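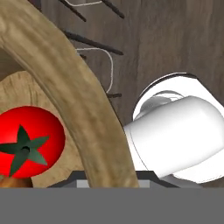

From: Kojo Bonsu
To: grasping list
Subject: Re: finger goes through the handle, then the whole thing explodes

Hi Fanni, hi all,

Great bug! I mean it, I spent most of Saturday on this and had more fun than I've had with a contact solver in ages. I can reproduce it on my machine, I think I know what's going on, and there's a workaround at the bottom for anybody who just wants their weekend runs back.

Fanni Bodnár wrote:
> Has anyone else had trouble with the curved handle in the Tolbridge
> scenes? The approach is fine. The finger comes in along the diagonal,
> gets right up to the wood, and then on closing it sinks into the handle
> as if it were butter. A few steps later the solver notices and throws
> everything out. The tomato leaves at a speed I would not like to
> be hit by. No warning in the log until the joint limit trips.
>
> It happens in 7 out of 40 seeds for me. The other 33 grasp and lift
> normally. I already halved the closing speed and that made no
> difference at all. Harvey thinks it is friction. I don't, but I have
> nothing better to offer.
>
> Skurstead build, default contact settings, wrist camera on.

So, friction first, since Harvey brought it up. I swept the coefficient on both the finger and the handle and got the same seeds failing every time. Sorry Harvey! It was a fair guess, and the sweep was worth having, because "same seeds every time" is what sent me to look at the geometry.

What you see rendered is a nice smooth arc. What the solver sees is the collision mesh, and that's a different animal. The handle gets split into convex pieces on import, and with the default settings the split leaves a thin wedge of nothing on the outside of the bend, a little above where the handle comes down to the base. Turn on the collision overlay and rotate until you're looking along the arc and it's right there. The rounded fingertip is just narrow enough to start into the wedge. No contact is reported, so the controller keeps closing, because from its point of view it hasn't touched anything yet. By the time the tip meets the two pieces on either side it's deep inside both of them, and they push in opposite directions as hard as they're allowed to. Boom.

That also explains why slowing down didn't help. You get to the same bad place, only later.

In my log for the worst seed the first contact on the finger shows up at step 1,531, and by then it's already well past the surface. On a good seed the contact arrives when the tip reaches the wood and the force climbs the way you'd expect. Plot finger force against tip position for one of each and you'll spot it immediately. It's a lovely plot, I'm tempted to frame it.

One more thing I'm much less sure of. The tomato flying off looks like a knock-on effect to me: the handle jerks, the jerk goes into whatever it's attached to, and the tomato is the light thing nearby. But I saw one run where the tomato moved a step before the handle did, and I can't account for that. If anybody keeps full state dumps I'd love to see theirs.

Workaround:

1. Re-import the handle with the finer split. It costs some load time, but I didn't notice any slowdown in the runs.
2. Delete the cached collision file first. Urell will happily reuse the old one and tell you nothing. I lost an hour to this.
3. Set a cap on the separation force. Even 3 times the normal grip force is plenty. This doesn't fix the gap, it only keeps a bad contact from launching your groceries.

With 1 and 2 in place I reran all 40 seeds and every one of them held. I did that before adding the cap, so the cap isn't hiding anything.

Please, please don't take the old success numbers from this scene into a comparison. Some of those failures were blamed on the policy when the policy was doing a perfectly decent job, and I worry about the reverse too: a policy could learn to hook its finger into the wedge and look brilliant at it. And if you're sending trajectories from here to real hardware, please check the force trace before you do. A controller that keeps closing while it waits for a contact is a bad thing to have next to somebody's hand. Nektarios, I'm thinking of your Fagundes arm in particular, could you put a hard limit on the closing command at your end as well?

Ferenc, do you still have the original import script? I'd like to know whether the other curved parts went through the same split. I've only checked this one handle.

Patch and the two logs are in the usual folder. Tell me if it breaks for you, I'd be curious!

Kojo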